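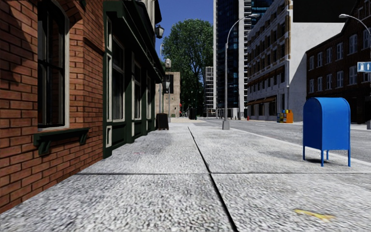 Teaching the kerb run by hand: how many demos and how clean?

Dallow Forum > Small outdoor robots > Driving, demos, training

tinpusher
Apr 4, 2024
Quick one before I lose the evening to it again. Doing the pavement course in Purnard, the sim street with the brick building on the left and the road on the right. Task is drive up the pavement, pass the blue mailbox on the building side, don't clip the legs, carry on to the big tree. Driving it myself with a gamepad and recording the lot, then training on that. Nothing clever, plain copy-what-I-did.

320 runs so far. Good on an empty stretch. Near the mailbox it goes vague. Drifts right, towards the kerb, slows, sometimes sits there. Never saw me do that in any run becuase I never did it.

So. More runs? Better runs? Or is the gamepad the problem?

moss_and_bolts
Gamepad. Thumbstick is a rotten way to steer anything at walking pace, you tap-tap-tap and the recording is full of little jerks. Learner copies the jerks or averages them into mush. Get a wheel, cheap one will do.

tinpusher
Smoothed the stick already. Looks fine plotted. Well, fineish.

moss_and_bolts
Smoothing after the fact moves your steering later in time than the picture it belongs to. So now it learns to turn late. Check that first!!

Caradog Powell
Disagree about the wheel. I've done this with both and the wheel made my runs prettier and the robot no better. Your clue is "never saw me do that". It's never seen anybody get OUT of that either. 320 tidy runs down the same line teach it one line. Half a foot off it and it's in territory you never showed.

What I do: start the robot somewhere bad. Nose towards the kerb, too close to the mailbox, pointing at the wall. Start recording, drive it back to sensible. Short clips, few seconds each. Twenty of those beat another hundred good ones.

tinpusher
Won't it learn to go to the bad place first?

Caradog Powell
Only if you record yourself getting there. Put it there, THEN press record. Recovery only.

quaymaster
Caradog's right on that but I'd go further, let the robot drive and take over when it starts going wrong. Keep the takeover bit, bin the rest. You end up correcting the mistakes it really makes and not the ones you imagine. More faff, needs a button to grab control, and you have to be quick on it.

moss_and_bolts
You have to be quick on it is the whole trouble. I grab late, every time. Then the recording starts with the robot already half off the kerb and a big yank on the stick. Rubbish data, dressed up as clever data.

quaymaster
So slow the sim down. It's a sim. Half speed, grab in good time, play it back at full.

moss_and_bolts
And your reactions are then superhuman at full speed. Fine in Purnard. What happens when it goes on a real one.

quaymaster
Nobody mentioned a real one?

tinpusher
Real one eventually. We've got a Gotidow base at work with a camera on a mast. Not for a while. Ok doing a batch of recovery starts tonight.

One more thing, the dark seam running up the paving. The long one. I think I've been following it without meaning to. It starts down low, right of centre, and heads up and left, and looking at my own runs I sit beside it like it's a lane marking. Could the thing be steering off the seam?

Bendik Lie
Yes. Had the same with a painted edge line in a car park. Drove lovely until the line stopped. Then it turned in circles.

Vary where you drive. Some runs well left by the brick, some right of the seam, some crossing over. Looks messy. Is good.

Also ask what it does when the street is dressed differently. In your first view there's a dark sandwich board up by the green shopfront. If that's there in every run it might be using that as well.

tinpusher
It isn't in all of them, street furniture gets shuffled. Mailbox is in every one though, sits right by the kerb. Here's one of the ones it hates.

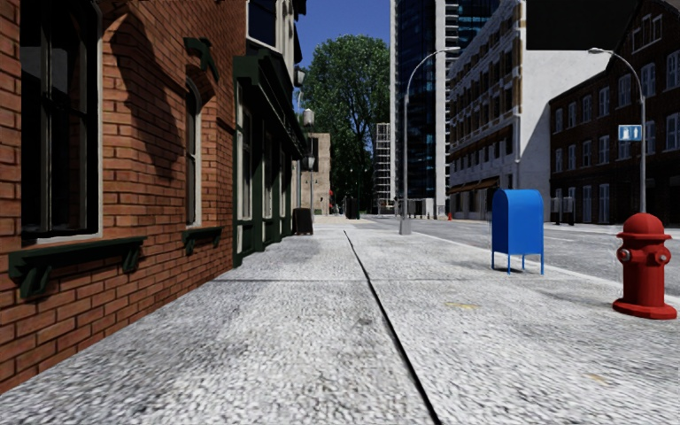

Mailbox plus hydrant, both on the kerb side

tinpusher
So in that one there's a hydrant nearer than the mailbox and further right, and a bin up by the shopfront. Robot goes for the gap on the road side about as often as it goes left. There is no gap on the road side worth having. When I drive it I go left without thinking and give both of them loads of room.

Caradog Powell
"Without thinking" is it I reckon. How early do you start moving left?

tinpusher
Just looked. Depends! Some runs I'm left from the very start, nothing to dodge, straight line. Others I leave it and swing out late. I'd have said I always do it the same. I do not.

Caradog Powell
There you go. Early and late averaged is a robot that half turns. Pick one. Write it down on a bit of paper if you have to: start moving over before X, pass with this much room, come back after. Then drive to the paper.

Bendik Lie
Do not agree fully. If he drives only one way he is back to one line, which you said yourself was the problem.

Caradog Powell
Different things. Start anywhere, yes. But the decision should be the same decision each time. Vary the starts, not the rule.

Bendik Lie
Ok. That I can accept.

moss_and_bolts
Still think the smoothing wants checking.

quaymaster
Recording rate? If you're saving frames at one rate and the stick at another and gluing them together afterwards that'll give you late steering with no smoothing at all.

tinpusher
10 a second for both. Stick is sampled faster and then picked down to match. Picked by nearest timestamp. I think. Will look.

gulyas_fan
Anyone used the Gulyás add-on for this? Lets you drag the robot's path with the mouse on a top view in place of driving it. I did 5 routes in the time one proper drive takes.

moss_and_bolts
Used it, stopped using it. You're drawing with a view from above that the robot hasn't got. You cut corners round things it can't see yet. Drive from its own camera or don't bother imo

gulyas_fan
You can lock it to camera view.

moss_and_bolts
Then it's just driving with a mouse, worse than the gamepad.

gulyas_fan
Works for me, but ok.

tinpusher
Right, back. Did the following:

Smoothing off. moss was right, it was shifting the steering late. Seven frames late, which at walking pace is a lot of pavement. Sorry moss.
Threw out every run where I swung out late. Hurt a bit.
Added recovery clips, starts by the kerb, by the wall, one batch nose-on to the hydrant.
Drove a load either side of the seam.

Retrained. On the mailbox alone it now goes left and stays left. With the hydrant as well it's better, goes left mostly, still had a couple where it dithers. Didn't keep the old version running side by side so can't tell you which change did it, I know, I know.

moss_and_bolts
Smoothing :)

Caradog Powell
You changed four things at once, you can't have that one moss.

quaymaster
The ones where it dithers, is it always the same starting spot? If it's starting right of the seam and close in, that's where I'd put my next clips. Use the takeover thing just for those.

tinpusher
Mostly right of the seam yes. Will try takeover at normal speed first, not slowed. If I'm as bad at grabbing as moss says I'll slow it.

Bendik Lie
Please put the old weights in a folder this time.

tinpusher
Making the folder now. Will post the hydrant numbers when I've got enough runs for them to mean somthing.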